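The long way round to a good loaf

Parveen Sultana had the kettle on before I'd got my coat off, and there was a loaf on the board with a tea towel over it, which I was told firmly I couldn't have until it had cooled. So we talked first, for the better part of the morning, and I'm glad we did, as I'd come to ask her about flour and went home knowing a good deal about her father, her bad knee and the buses in Fanotley as well.

She has been teaching evening bread classes in the town for years now, in the long room behind the library. Before that she worked in accounts at Zovetti, the tile people, and baked only at weekends. "I wasn't any good," she said, cutting the end off the loaf after all and pushing the butter towards me. "My first ones you could have propped a door with. My husband ate them with soup, very slowly, and said they were filling."

What changed things was a neighbour, Garnet Kowalchuk, who had grown up over a bakery and who looked at her dough one afternoon and told her it was thirsty. "I'd been following the book to the gram and adding flour every time it stuck to my hands. Garnet said leave it sticky, go and read the paper, come back in half an hour. I came back and it was a different thing altogether. Smooth as you like. I was quite cross, to be truthful, after all that kneading!"

She still teaches it that way. Newcomers start with a wet dough – 75 per cent water to flour, or 70 if they look frightened – and are sent off to drink tea while it rests. There is a great deal of tea in a Parveen Sultana class. Nusrat Sarkar, who came along two winters ago and now helps with the beginners, told me she had signed up expecting hard work and had mostly come away with the life stories of everyone at her table.

"People want to be doing something," Parveen said. "They poke it. I have to move them away from the bowl. Bread is mostly waiting, and I think that's why some people come back and some don't." 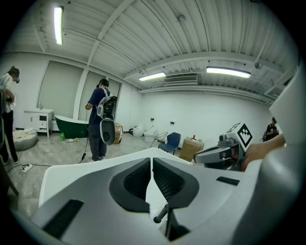
A starter called Lund

Every class leaves with a jar of the same starter, a rye one that goes by the name of Lund. I asked where the name came from and got three answers over the course of the visit. The likeliest is that it was on the lid of the jam jar it first lived in. It was given to her by Mizanur Liyanage, who ran the café by the station until he retired, and he had it from an aunt, and beyond that the trail goes cold.

"I've killed it twice," she told me, quite cheerfully. "Once I went to my sister's in March and forgot it on top of the boiler, and once I washed the jar. Just washed it, with the other things, I was listening to a play. Both times I rang round and somebody's Lund came home to me. So it's been through other people's kitchens and back again, and I do think it tastes better for it, though Garnet says that's nonsense."

She feeds hers at seven in the morning with a spoon of rye and a splash of water from the tap, and keeps it in the fridge when she can't be bothered.

What she'd tell a beginner

Buy a decent bag of strong flour and a cheap set of scales, she says, and don't buy anything else until you've made ten loaves. She is fond of the stoneground from Zornamar, the little mill out on the valley road, but she learned on supermarket flour and sees no shame in it. A casserole with a lid does very nicely in place of a fancy pot. Let the oven get properly hot, hotter than feels sensible, and give the loaf longer than you'd like to. "Pale bread makes me sad. Put it back in."

Her newest pupil is Sabina Gunawardena, who is 31 and had never so much as made a scone. Her second loaf was the one under the tea towel. Parveen had swapped it for one of her own, and I had eaten three slices by then without suspecting a thing.

The next set of classes begins once the library has mended its back door, and names can be left at the front desk.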